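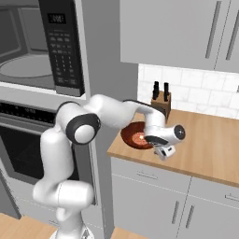 Part 3: Setting up the room panel before your first guest

OK, so the panel is on the wall and the little green light is on. If it isn't, go back to Part 2 and check the breaker before you do anything else. I've been running the Idell panels in all 36 rooms at the Brenon for a while now, and this is the order I do things in. The official booklet has a different order and you're welcome to try it, but I ended up doing step 4 twice in every single room on the second floor.

You'll want the installer card (the gray one, not the guest card), a pen, and the room list from the front desk. Set aside a morning if you have a whole floor to do.

1. Hold the gray card against the lower half of the panel until it beeps twice. One beep means it read a guest card and you're in the wrong menu.

2. Tap Property, then type the room number. Use three digits, so room 7 is 007. I know it looks silly.

3. Tap Lights. You'll see every circuit in the room listed as L1, L2, L3 and so on. Tap each one, look at what comes on, and rename it. Keep the names short and plain! "Bed left" and "Bed right" are fine. Irfan Sitompul named one "ambient reading glow" when he was helping me and we had a guest call down at midnight asking how to turn it off.

Note: Left and right mean left and right when you're lying in the bed. Write that on your room list, especially if two of you are working on the same floor.

4. Tap Climate and pick the unit type. Ours are all Siregar wall units, so it's the second choice on the list. Wait for the fan symbol to stop blinking before you leave this screen. It takes longer than you'd think, and if you back out early it forgets everything and you get to start the step over (ask me how I know).

5. Set the guest limits. I use 64 for the low end and 78 for the high end in summer, and I go back and change the high end when the weather turns.

6. Tap Night Mode and choose a brightness for the screen itself. The factory setting is 200, and it lights up the whole headboard. I take it down to the lowest setting that I can still read from the pillow. Yes, I get on the bed and check.

7. Tap Save, then Save to Room. These are two different buttons, and only the second one counts.

CAUTION: Don't press Master Reset to fix a typo. It clears the whole floor, including rooms with people in them, and their lights will all come on at full. Use Edit Room for small fixes.

CAUTION: No spray cleaner on the screen. Dry cloth only, and please tell housekeeping before they find out on their own.

Checking your work

Go out, shut the door, and come back in with a guest card. The entry light and the bathroom light should come on, and nothing else. Press All Off by the bed and wait. If one lamp stays on, it's nearly always the desk lamp, and that usually means somebody plugged it into the wrong outlet (the switched one has a dot on it).

If the panel shows code 395, the room has lost touch with the floor hub. Reseat the cable at the hub first, then repeat step 7. If you have Ollness locks on your doors, you may see the same code for a minute after a battery change. Leave it alone and it clears.

Nabila Govindasamy at our front desk keeps a printed sheet of all the room names and limits, and I'd do the same. Part 4 covers the bedside cards and the checkout setting.

14 comments | 52 shares

We use cookies to remember your preferences. Accept | Manage settings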